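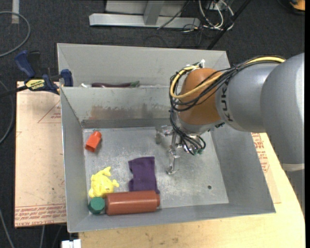
Open days only ever show you the easy part, someone replied when I mentioned I was going to the one at Nurker. Fair enough, I've been to a few like that. So I went with that in mind and took notes. Thread.

Nurker is in Isemdale, on the Perkley side of town, in the old Dumitrescu building. The open day was 23 February 2023. I booked the afternoon slot, which was supposed to be one hour and ran closer to two.

You sign in, get a sticker, and get safety glasses. They start with a talk. The talk was fine. Slides about warehouses, a slide with a shopping cart on it. I'll skip that.

The part I came for was the bin picking. One KUKA arm, two gray metal bins set end to end on a wooden tabletop, and a mix of stuff to move out of one bin and into the other. It runs on its own. The person at the desk only steps in when it stops.

The stuff is on purpose not boxes. There was a yellow toy fish, a piece of purple cloth, a bottle lying on its side, something long and purple that looked like an eggplant. I asked why so much of it was toys. Answer: they're cheap, they come in odd shapes, and you can drop them.

First thing I noticed was how slow it is. The arm comes over the bin, waits, goes down, closes, comes up. If you have seen videos of factory robots you will expect something else. They said they run it slower with visitors in the room, and that the speed wasn't what they were working on anyway.

Second thing: the gripper. Thin jointed metal fingers, and they bend around what they touch more than I thought they would. On the bottle it worked well on the first try. It went in from above, one finger on each side, and lifted.

The cloth was the hard one. When cloth lies flat there isn't much to get hold of. It pinched, came up with nothing, went back, pinched again in a different spot. On the third go it had a corner and carried it across hanging down like a dish towel.

A man behind me said his kid could do it faster. The guide said yes, so could she. Then she said they had done a run of about 700 picks the week before and what they wanted out of it was the list of misses. That was the most interesting sentence of the day for me.

She let us look at a page of that list. Most of the misses were one of these:
object pushed up against a wall
object in a corner
two things touching, and it grabs for both
cloth

Corners made sense once I'd watched for a while. The bin walls slope, so things slide down and settle along the bottom edge, and then a finger has to get between the object and the metal. There's very little room. Sometimes it shoved the thing out into the open first and then picked it up. I asked if someone had programmed the shove. She said no, it had picked that up from earlier runs, and she didn't seem fully sure why it did it some times and not others.

I liked that she said so. At other places I've been to, you ask a question like that and get sent back to the slides.

It did stop once while I was there. The arm just held still over the bin and a message came up on the screen. They looked at it, moved one object by hand, cleared the message, and it went on. Took a couple of minutes. No one made a fuss about it.

Somebody asked what it would take to put one of these in a real stockroom. The answer was long. Short version: the arm is the part you can buy. The trouble is everything that shows up in the bin that it hasn't seen yet. She thought 200 different objects would be a decent start for testing and nowhere near enough to sell anything on.

Things I wanted to ask and didn't get to: what happens with wet items, what happens with glass, and how long the fingers last before they need replacing. If anyone from Nurker reads this, I'd still like to know.

Back to the reply I started with. They showed the bottle, which I'd call easy. They also left the cloth in for the whole slot, with people standing right there watching it fail. Make of that what you want.

Practical notes if you're thinking of going. Parking is behind the building and fills up. There's coffee but no food. You stand the entire time — wear decent shoes. Kids are allowed but have to stay behind the line, and you can't see much from there if you're short.

They're planning another one in July. Sign-up will be on their site. I'll probably go again and see how it's doing with the cloth.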